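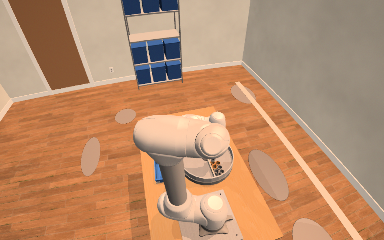
What has the Holldale reading scheme done with the grant since April?

Most of the money has gone on books and on paying for sessions at the two branch libraries, Holldale and Drulley. We have spent it broadly in line with the budget we sent you, apart from travel, which is over.

Progress to 2 September 2026

Enrolment. 236 children joined the summer scheme. Our target was 300, so we are short. Holldale filled up in the first fortnight. Drulley was slow until the school sent a second letter home, and by then term was nearly over. Next year the letters need to go out before half term.

Loans. Children on the scheme borrowed 1,271 books. Graphic novels and animal stories went fastest and we ran out of both at Drulley. The longer chapter books bought on the advice of the schools have hardly moved. We would like to leave them on the shelves until Christmas before deciding whether to swap them.

Sessions. Weekly story sessions ran at both branches. One at Drulley was cancelled when the heating engineers needed the building and could not be put back. The sessions for parents who are learning English were better attended than we planned for, and we moved them into the larger room.

Staffing. Iqra Bhutto took over as scheme lead in April. The part-time assistant post at Drulley is still vacant. We advertised it twice and had one suitable applicant, who took a job nearer home. Existing staff have covered the hours, and the underspend on this line is shown in the attached figures.

Travel. The bus between the branches was cut to two a day, so staff have been claiming mileage. We ask to move part of the staffing underspend across to cover it.

Still to do. Reading ages will be checked again once the schools have settled into term. We have no results to report on that yet. The autumn book order is ready to send and is waiting on your reply about the travel line.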